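1월 작업노트 / 수리모형 실험동 / 월요일

Zitside 방수로 유입부 모형, 게이트 부분개방 조건 재측정. 지난번 시리즈에서 상류 수위가 목표보다 높게 잡힌 건은 포인트게이지 영점 문제로 정리함. 영점 다시 잡고 시작.

조건
축척 1:56, 프루드 상사.
공급유량은 밸브 개도 고정 후 삼각위어로 확인. 위어 수두가 안정될 때까지 15분 대기.
게이트 8문 중 양 끝 두 문 폐쇄, 나머지 동일 개도.
하류 수위는 테일게이트로 조정. 현장 운영곡선의 하한값 사용.

오전 09:20 통수 시작. 첫 번째 대기시간이 끝난 뒤에도 위어 수두가 계속 흔들려서 정류판을 확인했더니 왼쪽 블록 하나가 들떠 있었음. 물 빼고 다시 고정. 여기서 한 시간 가까이 손해. 블록 고정용 쐐기는 다음 통수 전에 전부 점검할 것.

재통수 후 유입부 접근수로의 유속 분포는 좌안 쪽이 느림. 좌안 날개벽 바로 뒤에 연직축 와류가 생겼다가 없어지는 현상이 반복되고, 염료를 넣으면 와류 중심이 날개벽 끝단을 따라 하류로 끌려가다가 첫 번째 피어 앞에서 풀림. 공기 흡입은 확인 안 됨. 주기는 일정하지 않아 따로 적지 않음.

유속계는 프로펠러식 한 대만 사용. 다른 한 대는 저유속에서 회전이 걸려 제외. 측선 세 개, 수심의 6할 지점 한 점 측정. 연직 분포는 이번에 안 함. 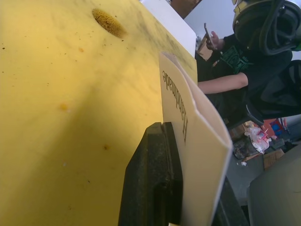 Chinyere Chukwu는 좌안 와류를 날개벽 형상 탓으로만 보기 어렵다는 의견. 접근수로 바닥 경사가 최종 노선도에서 바뀌었는데 모형 바닥은 변경 전 도면으로 깎여 있으니, 그 차이부터 빼고 이야기해야 한다고 함. 끝 두 문을 닫은 조건에서만 나오는 현상인지도 전 문 개방으로 한 번은 봐야 한다는 말도 덧붙임.

맞는 지적이라 도면 대조함. 변경 도면 기준으로 접근수로 바닥은 날개벽 시점에서 상류 쪽 400 mm(모형 치수) 구간이 현재 모형보다 완만함. 모르타르로 덧씌우면 반영 가능하지만 양생 기간 동안 수로를 못 씀. Folasade와 협의한 결과 이번 시리즈는 기존 바닥으로 끝내고, 바닥 수정 후 동일 조건을 반복해서 비교하기로 함. 보고서에는 두 결과를 분리해서 싣는다. 기존 바닥 결과를 최종 노선의 성능으로 인용하지 말 것.

오후 작업
전 문 개방, 같은 유량. 와류는 약해졌으나 좌안에서 여전히 보임. 염료 궤적은 날개벽에 더 붙어서 흐름.
하류 수위를 운영곡선 상한으로 올린 조건 추가. 게이트 하류 도수가 잠기면서 수면이 평탄해짐. 상류 쪽 흐름에는 눈에 띄는 변화 없음.
정수지 끝단 사석은 이동 없음. 우안 모서리에서 잔자갈 일부가 빠져나왔으나 포설할 때 다짐이 부족했던 자리라 판정 보류.

수위 기록은 공용 폴더에 올림. 파일명은 기존 규칙대로 조건번호-유량-개도 순. 오전 첫 통수분(정류판 들뜬 상태)은 삭제하지 않고 비고란에 표시만 해 둠. 평균 계산에는 넣지 않음.

남은 일
바닥 수정 구간 템플릿 절단 의뢰. 치수표는 Ezequiel에게 전달함.
프로펠러 유속계 베어링 교체, 교체 후 재검정.
삼각위어 노치 세척. 하부에 스케일이 붙어 있어 저유량 수두값에 영향이 있을 수 있음.
좌안 날개벽 대안 형상 두 가지는 바닥 수정이 끝난 다음에 착수.

17:40 단수, 수조 배수 밸브 열어 둠.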